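Last updated: Dec 31, 2023

Sorting the jumpers before the move

We have been in the flat at Clinville for long enough that the wardrobe has stopped closing. It is a narrow thing with one rail and two shelves, and the knitwear had taken over both shelves and the floor underneath. I had put off doing anything about it since July, when it was too warm to want to touch wool, and I finally gave it an afternoon.

My method is nothing special. Everything comes out and goes on the bed. Then I pick up one piece at a time and decide whether I have worn it since last winter. If I have, it gets folded. If I haven't, it goes on the chair, and the chair gets looked at again at the end. I don't allow myself a third pile, as last time the third pile went back in the wardrobe more or less whole.

The chair did well. A grey cardigan with stretched cuffs, two polo necks that make my neck itch, and a green thing I bought at the market in Asberg for a wedding and wore for one evening. There was also a thick cream jumper that had been washed too hot and now has the arms of a child's. I kept that for a while thinking I might cut it up for cushion stuffing. I am not going to do that, so it went too.

Moths were the other worry. I found two small holes in a navy crew neck, both near the hem, and nothing anywhere else. I wiped the shelves down with warm water and a bit of vinegar, let them dry with the doors open and put in some cedar blocks. The blocks are the Tinent ones, which smell strongly for a month and then need a rub with sandpaper. The navy jumper spent a few days in the freezer in a bag, next to the peas.

Folding took longest. I used to hang knitwear and it ruins the shoulders – you get those little points that never quite go. Now I lay the piece face down, bring the sleeves across the back, fold the sides in and then fold it up from the bottom in thirds. Thick ones get folded in half only, or they won't stack.

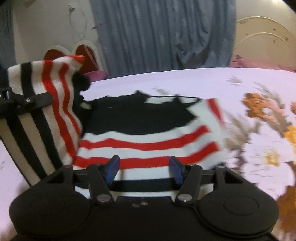 Stripes are the ones I fold most carefully, and I have too many of them. They show straight away if one side has been pulled further than the other. The black, white and red one is a good test, with its two red stripes running across the white under all that black at the top. Spread out on the lilac floral, the stripes still had a wave in them, so it wanted smoothing flat before the sleeves went anywhere. I do that with my palms, from the middle outwards, and I don't tug at the hem.

Everything I kept now fits on the two shelves, heavy pieces at the bottom and thin ones on top. The floor of the wardrobe has gone back to shoes. The chair pile is in two bags in the hall and will go to the charity shop on Pakzad Road when I next have the car. Scarves are still in a carrier bag behind the door. I'll do those another day.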